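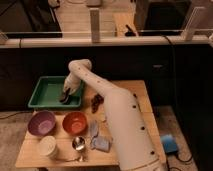
Defne Tatlı

The kitchen table at the Nitcombe building gets used for everything, and by the afternoon it usually shows. From October we are asking everyone to follow one simple layout so the next person can find what they need.

Trays go at the back left. The green one is for small things that have no other home. Bowls stay in front of it, purple on the left and orange-red on the right, with the white cup near the front corner.

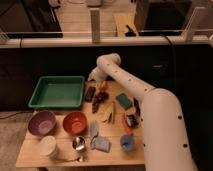

Text: Defne Tatlı, Shared Spaces Coordinator

Fruit can stay out during the day. Grapes and bananas are fine on the wood for an hour or two, but please don't leave them overnight. The ladle belongs beside the cup. Sponges go back to the sink at Nitcombe and to the wall rack at Mondham, and cloths should be folded.

The Mondham kitchen will switch to the same layout later in the month. We have set aside 651 from the supplies budget of 3,000 for extra trays and bowls, and the order has gone to Şimşekoğlu.
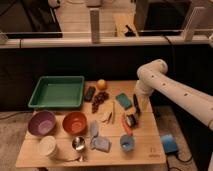
Photo: Nitcombe Shared Spaces

Pens, phones and other desk items are a separate problem. If you find any among the food, put them in the tray and leave a note on the board. Anything still there at 6 p.m. goes to the front desk, where it will be kept until the end of the month.

Questions about the Mondham order can go to Defne.

Recent items
New shelves for the Prarkstead pantry
Mondham dishwasher: how to load it
October supply list
Where to leave lost property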